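Hatis handling group – notes of the bench meeting, 19th June

Chair: Shirley Friesen
Notes: Denham side
Apologies: two from the Han workshop, who sent written remarks

1. Notes from last time

Agreed with one change. Under item 3 it should say that the long pads were swapped at Muvimberg before the towel trials, and the last trial sheet has been corrected to match.

2. Pads, short and long

This took up most of the meeting and it was a pleasure to hear. The Denham people have now finished the soft goods set with both pads, 764 picks in all, and the sheets are complete apart from 15 rows where the garment type was left blank. Those rows will be filled in from the recordings.

The short answer is that the long pads are lovely on thick cloth. Towels, fleece and jeans all came up cleanly, and the users liked being able to close on an edge without lining it up so carefully. On thin cloth the group was less sure. Thin cloth tends to fold over itself between the pads and you end up holding two layers when you wanted one. Shirley thought this had more to do with how far the fingers are closed than with the pad itself, and would like that looked at before we choose. Han's written remarks said much the same and asked for a slower close on anything sheer.

There was a good discussion on wear. The pads on the older pair have gone shiny at the tips. Agreed to log pad changes on the trial sheet from now on, with the date and which finger.

3. Cameras and cables

Three lenses in a row on the camera module was felt to be a real help with thin things. When one view is blocked by the cloth there is usually something to go on from the others. Muvimberg would still like a wider overlap and will try a small change to the mounting angle.

Cables are the one grumble. Users working sitting down find the cable gets into the lap, and those standing find it too short. Two lengths to be bought and tried. Denham asked that we do not use the spiral sort again – it pulls.

4. Comfort over longer sessions

Knitted gloves were preferred to the rubber ones by everyone who tried both. Sessions stay at 20 minutes with a break of 4, though Han may try longer ones if users ask. The handle is still a bit fat for smaller hands. Shirley has a slimmer sleeve printed and will bring it next time.

5. Thin cloth round

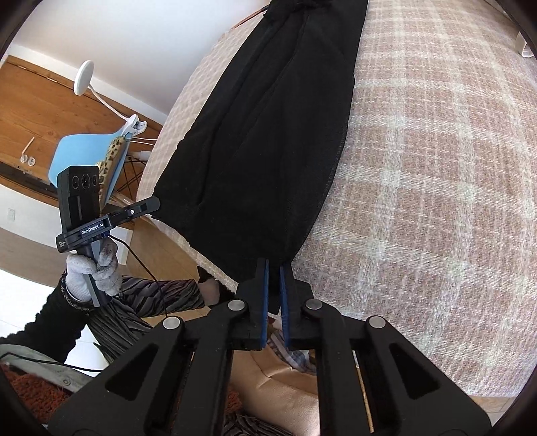
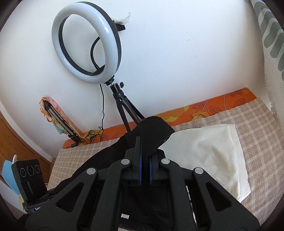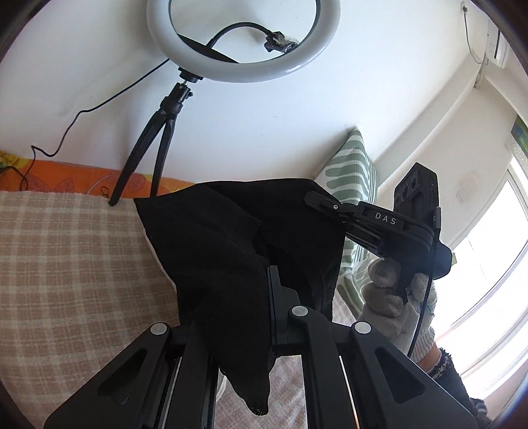
Black gripper and black cloth each time.

The thin cloth round is the one we are keenest to get right, and Muvimberg has offered to run it through to October so that both pads get a fair go. Shirley wants the backgrounds kept busy, as they would be in a real home. The plaid bed cover was a favourite with the group for this, since its lines give the eye something to judge the edge of a garment against, and Denham will look for a second cover with a smaller check. Dark mesh stays on the list, with a white mesh added so that we can tell whether colour or weave is the harder part. Lighting is to be written on the sheet too: ring light on or off, curtains open or drawn.

6. Actions

Denham – fill in the blank rows, find second cover
Muvimberg – mounting angle, thin cloth plan to all
Han – slower close settings, one page is plenty
Shirley – handle sleeve, cable order, finger closing check

7. Any other business

Han asked if socks count as one garment or two. One each, please, and note if they came as a pair.

Next meeting at Muvimberg, date to follow once the cables are in.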